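Covering the big table

6th November

The big table finally has its paper on. I had been putting it off since February, when the last covering got so marked that I couldn't tell old pencil lines from new ones.

I used brown kraft paper again. Annick Pons had the end of a roll left over from packing up at Clunderine and let me have it for nothing. I did think about a cutting mat, but one that size costs more than I want to spend, and paper can go in the recycling when it's had enough.

The grid is dark blue tape, laid straight onto the paper. I started with a ruler, then gave up on it after the first couple of lines and went by eye. It took roughly 3 hours, including a trip out for more tape. Pull it off the roll slowly and don't stretch it, or it shrinks back later and puckers the paper underneath.
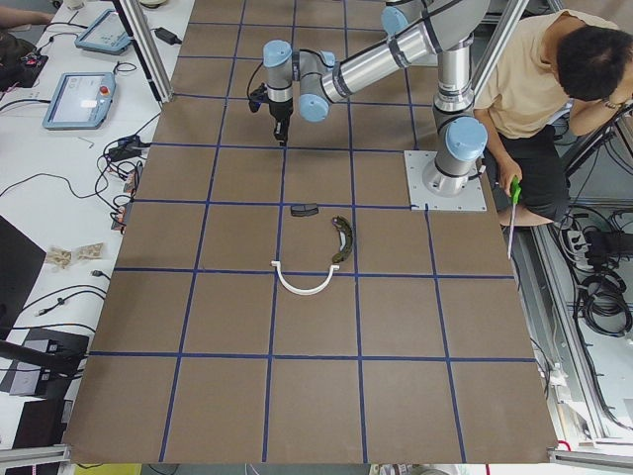 The table with its new grid. The blue lines wander a bit and the bottom corners are lifting.

The squares are near enough for what I want, which is being able to say where a thing goes and put it back there next time. Florian Tanguy thinks I should number them along two sides. I might, in pencil.

The corners need sorting first. Last time I folded the paper under and taped it to the underside, and that held until people started leaning on it. Deepika Reddy suggested double-sided tape along the whole front edge, so I've ordered a roll of that. I'd also like the paper to lie flatter along the front - it still has a slight curl from being rolled up so long.

There is enough kraft paper left for one more go. The blue tape is nearly finished.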